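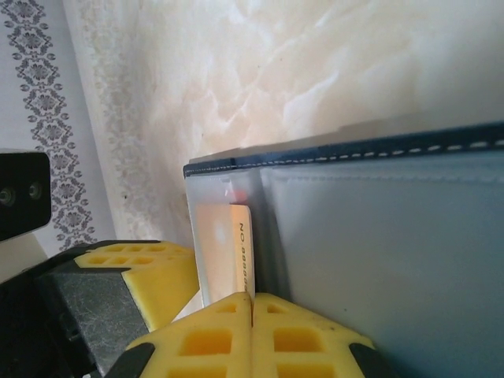 Wallets with a clear card window – worth it or a nuisance?
Bags, Purses and Small Leather Goods > General chat

KazimieraW
Apr 5, 2026
Hello all, I've been reading along since January but this is my first proper post, so do be gentle with me! I've finally retired my old brown bifold (it had been shedding its lining into my handbag for months) and treated myself to a pale grey one with navy binding along the top edge and white stitching running all the way along it. I'm ever so pleased with it. The grey is lovely and soft-looking, quite matt, and the navy stops it from being too plain.

My question is about the clear plastic sleeve on the inside left. I've put my peachy-tan card in there, upright, so the number runs sideways down the edge. It looks very smart but I do wonder if I've picked the wrong card for the spot. What do the rest of you keep in yours? And does the plastic stay clear?
Kazimiera Wasilewska

tsikata_fan
Welcome! Lovely colours. I keep my bus pass in mine and wouldn't be without it, I just open the wallet and hold it up to the driver. Four years on my old Tsikata and the window went a bit cloudy but you could still read everything through it.

Mossybank
I'm going to be the grump here, sorry. I can't stand them. The plastic grips the card so you end up picking at it with a fingernail while a queue builds up behind you, and then it splits at the corner. I cut mine out with nail scissors and the wallet was much better for it.

AnielaS
Oh Mossybank, you didn't! I think it depends so much on what you put in it. Anything you need to take out every day belongs in an ordinary slot, and the window is for the card you only ever need to show – library, museum membership, that sort of thing. Kazimiera, if yours is one you hand over at a till I would move it.

On the cloudiness, I wipe mine with a barely damp cloth and then a dry one, and I keep it well away from hand cream. My Belier is still nice and clear. I'd worry far more about that pale grey if you wear dark jeans!
Aniela Szulc

Mossybank
I did, and I'd do it again. Fair point about the show-only cards, though mine all live on my phone now.

pockets_galore
Jeans dye is a real menace on light colours, so I'm with Aniela there. My daughter's cream Ginel went blue down one side in a fortnight and never came back. Keep it in a bag if you can. The navy edge should be more forgiving, and I do like the white stitching against it, very seaside.

tsikata_fan
Disagree slightly about hand cream, I'm forever slathering it on and mine went cloudy no faster than my husband's, and he has never moisturised in his life.

KazimieraW
Thank you all so much, what a friendly lot you are (even you, Mossybank, though I shall be hiding the scissors). It's a card I do have to take out, so I think I'll swap it with my library card this evening and see how I get on. And it will be travelling in my handbag from now on, in the zipped bit, with the hand cream moved to the other side just in case.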